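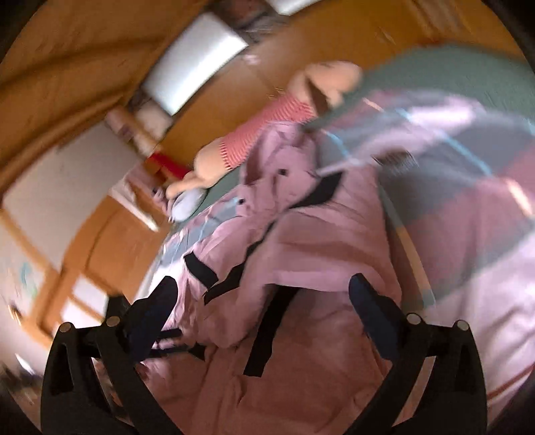
Does washing really make clothes shrink?

Somebody in your family has probably said it. "Don't wash that hot, it'll shrink!" Grown-ups say it about jumpers, T-shirts, socks and even tea towels. But is it true? And if it is, where does the missing bit of jumper go?

Let's be suspicious and check.

First, nothing goes missing. If you weighed a dry jumper before it shrank and again after it had dried, you would get very nearly the same number. A little fluff comes off, but nowhere near a sleeve's worth. So "shrinking" is a slightly fishy word. The stuff is all still there. It has just moved closer together.

What the threads are up to

Cloth is made of threads, and threads are made of tiny hairs called fibres. In a factory, cotton threads get pulled tight while they are knitted or woven. They stay stretched, a bit like you when you stand on tiptoe to look taller. Water lets the fibres swell and slip about, and the threads go back to being their lazy, shorter selves. Tumbling in a dryer helps them along.

Wool is odder. Look at a wool fibre under a strong microscope and you will see scales, like the ones on a pine cone. When wool is wet, warm and being thrown about, the scales catch on each other and lock. The fibres creep together and can't creep back. This is called felting, and people do it on purpose to make hats.

Polyester is a kind of plastic, and it mostly doesn't bother shrinking in an ordinary wash.

So is hot water the villain?

Partly. People blame the heat for everything, but wool can felt in fairly cool water if it is rubbed hard enough. Sheep stand in the rain and don't get smaller, do they? I have heard that used as proof that wool can't shrink. It's a bad proof. A sheep isn't spinning in a drum, and its wool grows in one direction, all the scales lined up.

Watch out for labels and adverts too. I once bought a bottle of something called Zomwood Wool Rescue, which promised to "return any garment to its original size". Any garment? I tried it on a felted glove. I got a felted glove that smelled of pine.

Test it yourself

Don't take my word for any of this. Ask a grown-up for an old cotton T-shirt that nobody wants, one that hasn't been washed many times. Cut out two squares and draw round each one on paper. Wash one at 40 degrees with the normal laundry and leave the other in a drawer. Let the washed one dry, then lay both back on their outlines.

Did yours shrink? Did it shrink the same amount both ways? If nothing happened, write that down as well — it counts just as much. The cloth may have done its shrinking years ago.

Written by Gudrun Söderlund. Last checked 1/9/24.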